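Setting Up the Two-Arm Sorting Cell After a Move

Filed under: Bench Notes, Lestach workshop

Every October the Lestach cell gets wheeled to the other end of the building, and every October somebody plugs it in, presses go, and watches the left arm try to shake hands with the wall. These are the steps that prevent the handshake. Allow a morning, or a morning and lunch if you are new to it.

What you need

A set of metric hex keys, a small torque driver, a spirit level, fresh cable ties, a soft cloth, and the blue folder (not the other blue folder).

1. Power off and park

Switch off both arms at the supply and support each one by hand while you do it. The brakes on these are more of a suggestion. Let the arms fold down slowly and leave them there.

2. Level the enclosure

Put the level on the front rail, then on the back beam. Adjust the feet until both agree. They will disagree at first and you will blame the level, as I did for most of a year.

3. Check the base plates

Each arm sits on a black plate bolted to the aluminum rail. Loosen the bolts a quarter turn, push the plate square against its stop, and tighten in a cross pattern. If a plate rocks, there is grit under it. Take it off and wipe the rail.

4. Run the cables

Bend each arm by hand through its full range and watch the cable. It should have slack at the elbow and none to spare at the gripper, where a loose loop will find something to hook. Tie it, trim the tie, and file the sharp end unless you enjoy bleeding on equipment.

5. Home the arms one at a time

Power the left arm only. Run the homing routine at 12 percent speed with your hand on the stop button. Write down the joint offsets. Repeat for the right. Homing both together saves almost 200 seconds and once cost us a gripper finger, which Živko Kneževič keeps on his desk as a paperweight.

6. Set the gripper force

Start at 32 on the Sustska controller and pick up a key by its tag. If it slips, go up two and try again. Stop when it holds through a full swing. Anyone who starts at the top of the scale may explain the cracked fobs to Živko in person.

7. Dress the floor and do a dry run

Wipe the marble, put the tray down in the middle, and lay out the keys. Some go in the tray and the rest go on the floor to its right, where the right arm can reach them. Leave the glove on its shelf and the stick in its basket. Run the sort at half speed and keep your coffee outside the enclosure.
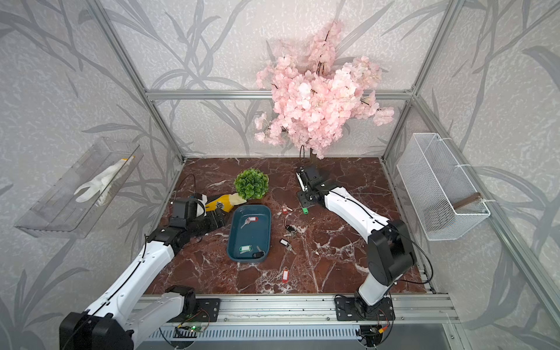 Both arms over the marble, with keys in the tray and on the floor to its right.

Looking after it

Recheck the plate bolts after the first day, then every 3000 cycles. The small circuit boards by the bases collect dust, so brush them with the power off.

If an arm drifts to one side during a run, look at step 3 before you touch the software. Twice now we have rewritten perfectly good offsets to suit a crumb. If it drifts after step 3 as well, rehome it and compare with the numbers you wrote down in step 5. You did write them down. There is a column for it in the folder.

Spare gripper pads are in the second drawer, under the manuals for the machine we sold to Indville.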